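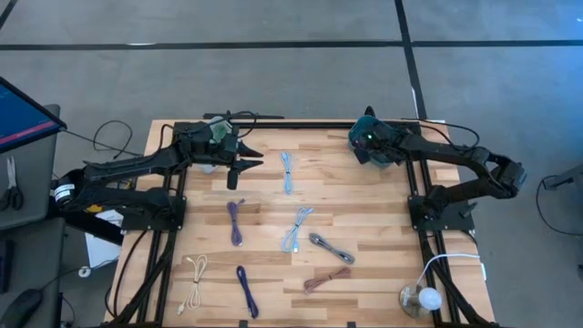

Should you cut the line when you hook a pelican?
Reel the bird in slowly and get the hook out, or call a rehabber if you can't, and leave cutting the line as the very last resort.

28 comments | 74 shares

saltyknees
Starting this because I had it happen at Fukano Pier yesterday and I handled it badly. Big brown pelican grabbed my bait on the cast, everyone started yelling different things at me, and the guy next to me reached over and cut the line before I'd even decided what to do. Bird flew off with a long tail of line behind it. I felt sick the whole drive home. What should I have done?

marshwren_mom
Ugh, sorry. I drive birds for the Rurketti center and trailing line is what we see most. They go to roost in a tree, the line wraps on a branch, and that's that. Next time keep gentle tension, walk the bird to a hoop net, and have somebody put a towel over its head. Hold the bill a little bit open! They need to breathe through the mouth, so don't clamp it shut.

gus_on_the_jetty
I'm going to disagree some. That's great if there are two of you and a net. I fish alone at Schwerdtfeger most mornings and a pelican has a serious wingspan and an attitude to go with it. If I'm by myself on wet rocks I'm cutting close to the hook and I won't feel guilty.

marshwren_mom
Close to the hook is fine, Gus, but you can't get close to the hook without having the bird in hand. That's my whole point.

gus_on_the_jetty
OK, fair. I still think telling people to wrestle pelicans on a jetty is going to get somebody hurt.

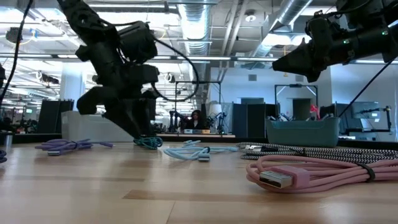

Gripper closed on the teal cable, tabletop

tidepool_tim
Push the barb through, snip it off, back the shank out. Side cutters live in my tackle box for this. If it's swallowed or near the eye, don't touch it, box the bird and call.

saltyknees
Box it in what? I had a bucket and a folding chair.

tidepool_tim
Big dog crate or a cardboard box with holes. I keep a flattened one in the truck. No water, no food — they don't need a sardine on top of everything else.

quietcove
We're 90 minutes from Rurketti so "just call" isn't so simple down here. The Sornico bait shop lets you leave a boxed bird in their back room until a driver comes, and they had two in there in January when I stopped for shrimp. Ask at the counter.

gus_on_the_jetty
Didn't know that about Sornico. That does change things for me a bit.

saltyknees
Thanks, all. I called Rurketti this morning and gave them a description and which way it flew. They said to keep checking the pilings at dusk, so I'll be out there tonight with a net and my brother-in-law, who is not thrilled.

marshwren_mom
Bring two towels!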